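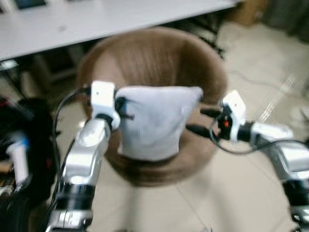

Which teams may use the Lestano two-arm set in the student league?

Any school or college team registered in the Household Tasks division may use it, provided the set has the current control software and has been inspected before the team's first scored run.

Lestano Two-Arm Classroom Set
Product and equipment information for schools, clubs and competition teams
Catalog number 1042
Supplied by Ziter Educational Equipment
Page last revised 15 Aug 2020

Overview

The Lestano Two-Arm Classroom Set is a teaching and competition platform for students aged 14 and over. It consists of two matched arms, a mounting stand, a control unit and the Cultov course materials. Student teams use the set to program and rehearse handling tasks with everyday household goods, including cloth, soft containers, baskets and boxed items.

The set is intended for supervised use in a classroom, workshop or club room. It is not intended for production work, and it must not be used to handle food, glass, liquids or live animals.

Ziter has supplied equipment to schools and technical colleges since 1983. The Lestano set replaces our earlier single-arm trainer, which remains supported for existing customers but is no longer sold.

What is supplied

Two Lestano arms, left and right, with two-finger grippers fitted
Mounting stand with leveling feet
Control unit and power supply
Emergency stop button on a long lead
Cable ties, cable clips and spare finger pads
Cultov course handbook, teacher edition (one copy)
Cultov course handbook, student edition (six copies)
Competition task kit, household division

A computer is not supplied. The minimum requirements are printed in the teacher edition and may also be obtained from our office. Schools that manage their own computers should ask their technical staff to approve the control software before the set is delivered.

Dimensions and ratings

Height of stand: 106 cm
Space required in front of stand: one clear floor area at least as wide as the stand is high
Power: standard grounded wall outlet
Weight of each arm without gripper: see rating plate
Storage: dry indoor room

The stand must be placed on a hard, level floor. Carpet is not suitable. Tile, sealed concrete and sports flooring have all been found acceptable, although rubber mats should be placed under the feet on polished surfaces.

Course use

The Cultov course is divided into 46 lessons and may be taught over one school year or in two shorter blocks. The opening lessons deal with safety, starting and stopping, and moving each arm by hand. Students then record simple movements and play them back. Work with soft goods begins in the second half of the course. Students should have completed the rigid-object lessons first, as cloth changes shape when it is lifted and a stored movement that suits a block will seldom suit a bag.

Teachers are advised to keep one set of soft items for lessons and a separate set for competition practice. Items that have been washed repeatedly may behave differently from new ones. A written record should be kept of which item was used in each session.

The student edition contains ruled pages for a team log. Entries should state the task attempted, the starting position of the item, the program version and the result, including runs that were stopped early. Judges may ask to see this log.

Competition task kit

The task kit contains the soft items and containers approved for the household division, together with floor markers and score sheets. In the basic task, a team must lift one soft item by any edge or corner, hold it clear of the container and release it where the judge directs. Either gripper may be used. In the advanced task, the item must be passed from one gripper to the other before release.

Replacement items may be ordered singly. Teams may practice with their own items, but only items from the approved kit may be used in a scored run.

Inspection before competition

The following points are checked by the event inspector. Teams should go through them before travel.

Fingers straight and pads firmly attached
Cables clipped along the arm, with enough slack for full movement at every joint
Emergency stop tested from each side of the stand
Control software at the version named in the current rules
No loose items within reach of either arm
Team log present and up to date

A set that does not pass may be presented once more on the same day. Spare finger pads are not sold at events.

Supervision and safety

A trained adult must be present whenever the arms are powered. Students must remain outside the marked area while a program is running. Long hair must be tied back, and scarves, lanyards and loose sleeves are not permitted near the set. Items that fall to the floor may be picked up only after the arms have been stopped.

Teacher training is included in the price of the first set purchased by each school. Sessions are held every July at the Stöckli training center, and places are allotted in the order in which forms are received. Teachers who cannot attend may request the written course and a supervised assessment at their own school.

Ordering and warranty

Orders are accepted from schools, colleges, libraries and registered youth clubs. Private orders cannot be accepted. Please quote the catalog number on all purchase forms and state whether a stand is required, as clubs that already own a Ziter stand may order the arms and control unit alone.

The arms and control unit are covered by a two-year warranty from the date of delivery. Finger pads, cable clips and soft task items are treated as consumable parts and are not covered. Damage caused by lifting items heavier than the limit on the rating plate is also excluded.

Related items

Spare gripper fingers, pair
Finger pads, pack of ten
Household division task kit, replacement
Floor marking tape, yellow
Cultov student handbook, additional copy
Transport case for two arms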